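Notas para la charla — Reutilización textil en Dandura
12 de agosto de 2022

Diapositiva 1. Saludar y presentar el tema: qué pasa con la ropa que se dona. Duración, 15 minutos. Preguntas al final.

Diapositiva 2. El punto de recogida de Dandura abrió en febrero con 24 contenedores. Decir que la mayor parte llega en bolsas cerradas y que se clasifica a mano — por tejido primero, por estado después. 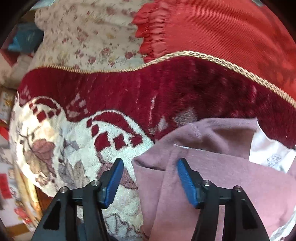
Diapositiva 4. Costes. Cada contenedor sale por 192 euros al mes, transporte incluido. Comparar con Owino, donde pagan casi 100. Explicar que allí comparten camión con el mercado.

Diapositiva 5. Pedir al público que entregue la ropa limpia y los zapatos atados por pares. Repetir el horario de recogida.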